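Onville guest house — dining room and tableware check
Wednesday, May 29, 2019
Next full check: August

1. Mugs, plates. OK. Two plates out for crazing, boxed up for Gidport.

2. Bowls, rims. Run a fingertip round every one, dry hands.
Green bowl — SEE NOTE. Tiny dark flecks at the rim, could be specks in the glaze, could be chips. Light scratch marks on the inside wall too. Scratches are wear, not a fail. Flecks need a proper look under the lamp before it goes back on the shelf.

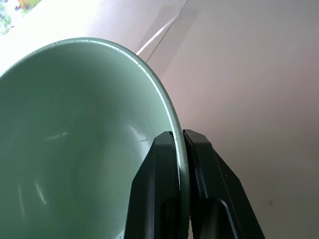 Item 2, green bowl. Flecks on rim, scratches inside.

3. Bowls, stability. Set down on flat table, press rim one side, no rocking allowed. Any rocker gets a red sticker, goes in the Brollel crate. Dont stack until this is signed.

4. Table by window. Top to be wiped, no grit (grit is what scratches the bases). Check joints and underside while your down there. Underside not done today, ran out of time.

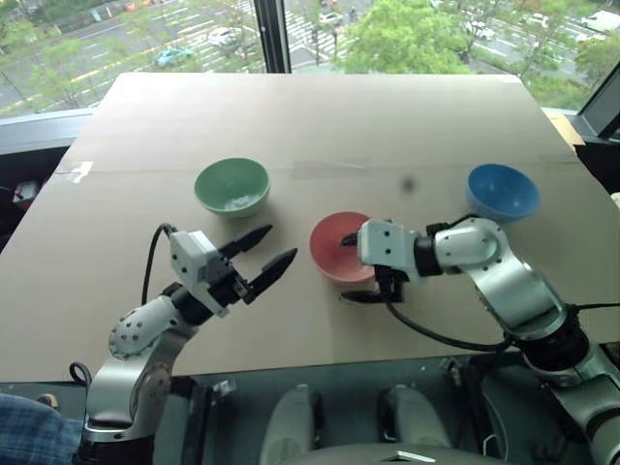

Items 3 and 4. Green, red and blue bowls on window table.

5. Shelf brackets. 7 screws tightened, one missing — on order from Bratu.

6. Spares count. 32 side plates, 10 bowls in cupboard. OK.

Carry over: item 2 lamp check, item 4 underside, item 5 screw.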